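### 4.2 Referrals arising from religious instruction in the home

Of the 642 case files opened by the county family services offices in Durkach and Hetik during the study period, 244 mentioned religion in some form. Most of these mentions were minor. A caseworker wrote down the family's place of worship, or a relative offered to take the children and named a pastor as a reference. We set these files aside and kept only those in which a dispute over prayer, scripture reading or attendance at services came directly before the reported incident. That left 13 files.

In 11 of the 13, the child was between 12 and 17 years old. The dispute usually began with a refusal: the child would not read aloud, would not get dressed for services, or left the table during prayer. The files rarely say how long the disagreement had been going on. Where they do, the parent and the child tend to give different accounts. Parents described a single bad evening. Children described months of arguments, often starting when a parent joined a new congregation or went back to an old one after a divorce or a death.

We coded each file twice, using the Vallavix scheme with one change. The original scheme has a single code for "discipline," and we split it into verbal, restrictive and physical. Restrictive measures included loss of a phone, being kept home from school events, and being made to copy out passages. Disagreements between coders were settled by a third reader who had not seen either set of codes.

The clergy interviews, reported in full in Section 5, add some background. Most of the ministers we spoke with said they had never been contacted by a caseworker. Several said they would have welcomed a call. The Sowah guidelines ask offices to contact a family's congregation only with the parent's written consent, and few files held a signed form.

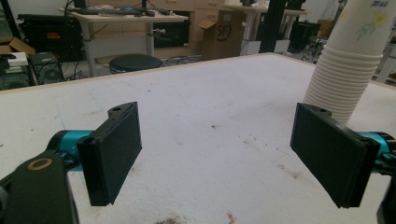 **Figure 3.** Black finger pads and teal housings over a white tabletop.

Ekow Dramani, commenting on an earlier draft of this section, objected that a signed form tells us little about whether a call was made. In his view many caseworkers speak to clergy informally and leave it out of the file, so the low number of forms should not be read as a low level of contact. We accept the point. The files record what the office chose to write down, and the December interviews did not ask about informal calls.

A second limit concerns the families themselves. Both counties are mostly Protestant, and the offices do not record denomination in a standard way. We could not compare congregations, and we make no claim that one tradition appears in the files more often than another.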